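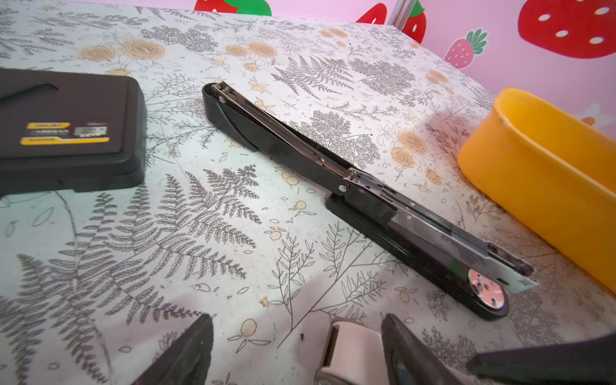 Publications > Working papers > Grippers

Overview Papers Data People Contact

4.2 Stapler reloading: does the narrow finger help?

Figure 3. Wrist-camera view of the stapler task. The long-reach stapler lies diagonally on the patterned cloth, with an open orange container at the right.

The claim we set out to check is the one made for the Onden finger: that a tapered tip picks small parts out of a shallow container better than the flat Pruller pad. We had doubts. Most of the published support comes from single parts laid out on plain mats, and a strip of staples in a tray is a different problem. The strips lie against each other at odd angles, some on edge, and a grasp that looks good from the wrist camera can close on two of them.

Each finger made 64 attempts at lifting one strip clear of the rim. Ekrem Sönmez and Maricica Roman scored the recordings separately and did not know which controller had been running. We kept the printed tablecloth on purpose. Fine gray and black line work is hard on edge detection, and an earlier comparison (Demirtaş and Fitzsimmons, internal report, March) used a blank surface that made every camera look good.

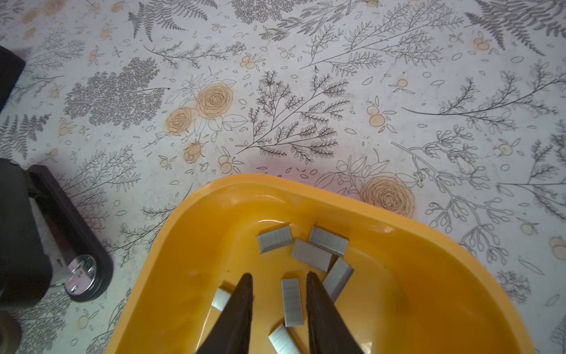 The Onden finger did come out ahead, but the margin was small and we would not lean on it. Nearly all of the gain came from strips near the middle of the tray. Close to the walls the two designs failed at the same rate, and the failures looked alike – a fingertip touched the inner wall, the wrist stopped, and the controller backed off and tried again from the same angle. Changing from the Kernum controller to the Damasceno one moved the score more than changing fingers did, a result the finger comparison was never designed to explain.

We also have reservations about the camera. At close range the fingers hide part of what they are about to grasp, and shiny metal on a glossy orange floor gives uneven depth readings. Of the 1,374 depth images kept for this section, 105 had no usable reading between the fingertips. Erhan Başaran argues that these should be dropped. We left them in, as a working cell would have to deal with them too.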